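Making Fresh Curd Cheese from Whole Milk

This page covers a basic acid-set curd cheese made with whole milk and lemon juice or white vinegar. The result is soft, mild, and crumbly, close to the filling cheese sold under the Derkoslow name in some delis. No rennet or starter culture is used. Active time is short. Most of the process is waiting for the curd to drain.

Milk selection

Use whole milk, pasteurized, homogenized or not. Do not use milk labeled ultra-pasteurized or UHT. The high heat treatment changes the whey proteins, and the curd forms as a fine slurry that passes through cloth. Cream-top milk gives a slightly higher yield. Skim milk works but makes a dry, rubbery curd.

Milk from different dairies behaves differently. In test batches, Misbridge whole milk set at the low end of the acid range given below, while Kereama needed nearly the full amount.

Ingredients

Whole milk, 1 gallon
Lemon juice or 5 percent white vinegar, 1/4 to 1/3 cup
Fine salt without iodine, 1 teaspoon
Cream, 2 tablespoons (optional, stirred in at the end)

Bottled lemon juice is preferred over fresh for repeatable results, as the acidity of fresh lemons varies.

Equipment

Heavy-bottomed pot, 6 quarts or larger
Instant-read thermometer
Slotted spoon
Colander
Bowl or second pot, wide enough to hold the colander clear of the whey
Butter muslin or a clean, thin cotton dish towel

Standard grocery-store cheesecloth is too open for this cheese. If it is the only cloth on hand, fold it into at least four layers. Wet the cloth with cold water and wring it out before use. Dry cloth absorbs whey at first contact and the curd sticks to it.

Choosing a colander

The size of the holes has little effect on the result once the colander is lined. The cloth does the filtering. What matters is open area in the base and clearance underneath. A colander with holes only in the side wall leaves a pool of whey under the curd. Plastic is acceptable if the maker rates it for boiling water. Check the marking on the base or the packaging. Avoid bare aluminum, which reacts with acid whey. 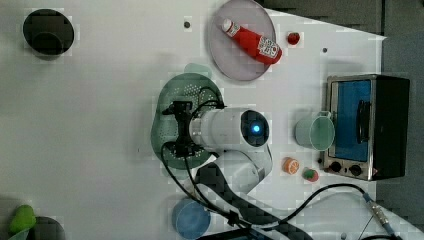
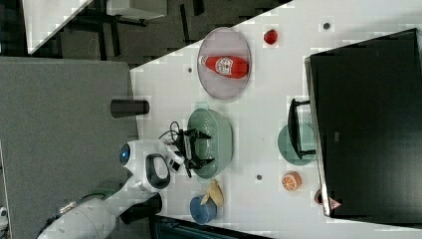
A green perforated colander.

Heating and setting the curd

1. Rinse the pot with cold water and leave it wet. This reduces scorching on the bottom.

2. Add the milk and heat over medium. Stir across the bottom every minute or so until the milk reaches 190 F. Do not let it boil.

3. Take the pot off the heat. Pour in 1/4 cup of acid in a thin stream while stirring slowly. Stop stirring as soon as the acid is in.

4. Cover and leave undisturbed for 15 minutes. The whey should turn clear and yellow-green. If it is still milky, add acid one tablespoon at a time, with a single slow stir after each, and wait two minutes between additions.

Draining

5. Line the colander with the damp cloth and set it over the bowl. Transfer the curd with the slotted spoon. Pouring the whole pot at once breaks the curd and clogs the cloth.

6. Drain 20 minutes for a spreadable cheese, or 7 hours in the refrigerator for a firm one. Empty the bowl before the whey reaches the base of the colander.

7. Turn the curd into a clean bowl. Work in the salt, and the cream if used.

Storage

Keep covered at 40 F or below and use within five days.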